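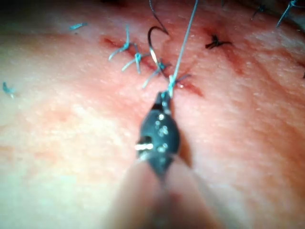

I have been tying knots again. Anyone who reads this blog for the allotment can skip this one, as it is all thread and needles, and there won't be a marrow until the end, if then.

I took up suturing properly in my second year on the rota at Zendstead. Before that I could do it in the sense that I could close a cut and it stayed closed. The stitches were uneven and I pulled them too tight, and I didn't think much about it until I had to sit next to Évan Deschamps for a morning. He puts in the next stitch at the same distance as the last one without seeming to measure. I asked him how he judged it and he said he looked at the previous stitch. That was the whole lesson.

So I started a notebook. It is a plain one with squared paper, and I write down what thread I used, what I was trying to get right and what went wrong. The notebook is why I can write this at all, as I don't remember practice sessions much once they're over.

Most of the early pages are about the bite, meaning how far from the edge the needle goes in and how deep. If the bite on one side is bigger than on the other, the edges don't meet level and you get a little step. You can see the step straight away if you let the light fall across the line from the side. I used to practise under the big kitchen light, which is directly overhead and flattens everything, and I thought I was doing well. Then I moved the desk lamp over and saw a step at nearly every stitch. I have used the desk lamp ever since.

The other thing in the early pages is tension. A skin stitch only has to hold the edges together. Skin swells afterwards, and a stitch that was neat when you tied it can be biting in by the next day. My note to myself says "touch, don't squeeze", underlined twice, and I still have to reread it.

Interrupted stitches are the ones to learn on. Each is its own small job, with its own knot and its own tails, and a bad one can be cut out and done again without upsetting its neighbours. They are slow. They also use up thread at a rate that surprised me, as there is a tail wasted on every one. I bought a 100 metre reel of cheap practice thread from a shop in Ullach and thought it would see me through the winter. It didn't get that far.

The thread itself deserves a paragraph. Blue is what I like for skin practice, for the simple reason that I can find the tails. The pale threads are nice to handle but they vanish against anything light, and once a fine one is wet it lies down flat and you can chase it about for ages. Single-strand thread is smooth and slides through easily, but it is springy and remembers how it was wound in the packet. Give it a gentle pull along its length before starting and it behaves better. Braided thread has no spring in it, knots well and drags slightly on the way through. I was taught on braided and then moved to single-strand, and for a fortnight all my knots came undone.

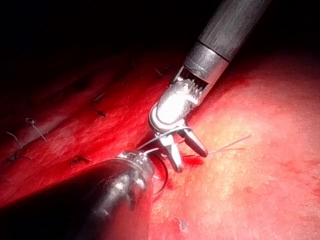

Last changed: October

Holding the needle is where most of my bad habits were. A curved needle wants to travel along its own curve. If you push it straight it bends, or it tears a bigger hole than it needs, or it comes out somewhere you didn't plan. You hold it a bit past the middle, towards the thread end, and then turn it so that the point goes in square to the surface. After that it is a matter of turning and letting the curve do the work. I had been told this many times and could repeat it to students. I was still pushing.

What fixed it was doing the movement with no thread on, over and over, in and out. It is very dull. I did it while listening to the radio, and after a week or so the pushing had mostly gone. My notebook has a page that just says "turn" all the way down, which I suppose looks odd if you don't know what it's for.

Taking hold of the needle again on the far side is its own problem. You want it away from the tip, because the tip blunts if you grab it, but often the tip is all that is showing. The answer is to drive it a little further through before letting go. I used to let go too early every time, and then it would sink back and I would have to go looking.

Then you draw the thread through, and you have to know where the end is. I leave a short tail. A long tail feels safe, but it gets wound into the loops and you end up pulling through much more than you meant to. Too short a tail slips out and you start again. Mine comes out about the right length now if I watch the tail and leave the needle alone, and wrong if I do it the other way round.

I have had a few questions about practice pads. The first one I had was a Josto, three layers, fairly stiff, and I paid more than I should have for it. It tore along the line after not very long. The second came from a colleague's cupboard and has no name on it. Pads are fine for spacing and knots. They are no use for learning how something soft gives way, or how it shifts to the side when you press, or how everything slides once it is wet. Soft, wet, red tissue with a shine on it is a different job from a dry pad. The light bounces about, and the fine threads look the same as the highlights. I found I was slower by half and much less pleased with myself.

On running stitches I have less to say, as I am less good at them. The attraction is that it is one length of thread all the way along, with a knot at each end, and the tension spreads itself out. The drawback is that it is one length of thread all the way along. If it breaks or loosens anywhere, the whole line knows about it. You also have a great deal of loose thread to look after. It falls across the work, doubles back on itself and gets under the instruments, and half of the skill is keeping it out of the way of the next bite.

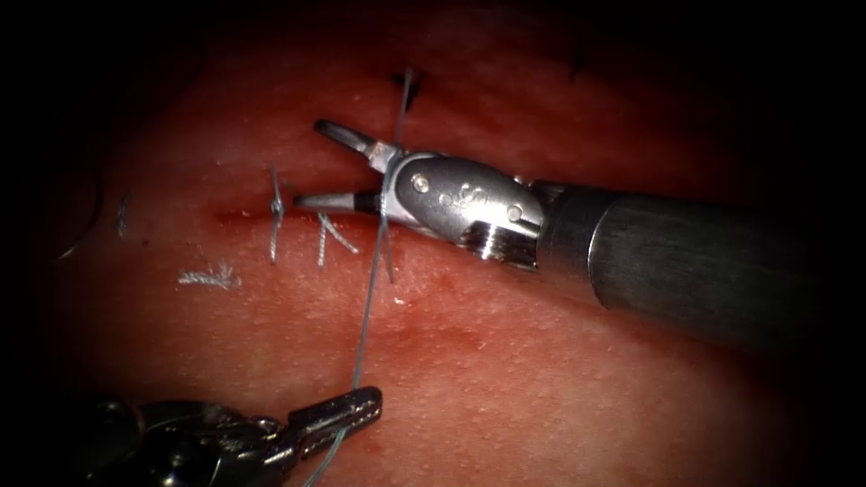

Loose thread

I have tried several ways of dealing with it. The best is to start with less. I used to cut a generous length so as not to run out, and the extra gave me more trouble than running out would have done. Now I cut for the line in front of me, with enough over for the last knot.

After that, it helps to lay the spare thread always on the same side, the side you are working away from. If it is always there, you know where to look. When I leave it wherever it drops I end up passing the needle through my own loop, and then there is a hitch I didn't want and I have to unpick it with the point, swearing.

Pulling through should be done in one smooth go, in the direction of the line and low down. Lifting it high looks grand and lets you see the whole length, but when it comes back down it comes down anywhere. There are times when you need the height to clear a tangle. I try not to do it as a matter of course.

Knots

The first throw is the one that matters. It sets the tension, and everything after it is only there to stop it slipping. With springy thread I go round twice on the first throw, which gives it enough grip to sit still while I make the second. The second throw goes the opposite way so that the knot lies flat. If you go the same way twice you get a granny, and a granny slides. You can check by looking: a flat knot sits square across, and a granny sits twisted and a bit proud.

I lay the knots to one side of the line, all on the same side. It is tidier, and it keeps the bulk of the knot off the join. It also makes them easier to get at when they come out.

My worst fault was an air knot, where the throws are locked down before the edges have met and there is a little gap underneath. It happens when I hurry the second throw. Picard, who ran the evening sessions I went to, used to slide the tip of the forceps under each of mine and lift. If it lifted, it was cut. I lost a whole row that way one evening and went home in a mood. The sessions cost me £145 for the block, and I'd say that evening was the one worth paying for.

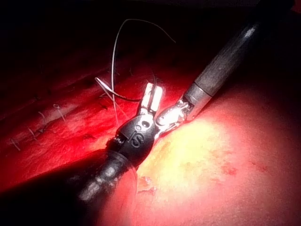

I kept going after the block finished, mostly on my own, and my air knots have gone down a lot. I know they have, as I still do the lifting test on every one and write down the result. The odd one turns up near the end of a line when I am tired and want my tea.

Which brings me to how long to practise. I used to do a whole evening and then nothing for three weeks. Twenty minutes most days has done me more good. I leave the pad, the thread and the scissors out on a tray on the end of the sideboard, so there is nothing to set up. When they were in a drawer I didn't do it.

Scissors: buy a decent pair and don't let anyone open parcels with them. Mine went on parcel tape within a month and have chewed every thread since. I have ordered another pair and they will be kept in my work bag.

Next on the list is working the other way about, with the needle in my left hand. My left is hopeless. I can get the point in where I want it, but the turn comes from the elbow, and the whole thing travels sideways. I have gone back to no thread and the radio. If I get anywhere with it I'll put up some pages from the notebook, including the bad ones.

The marrow was small and we had it stuffed, with rice.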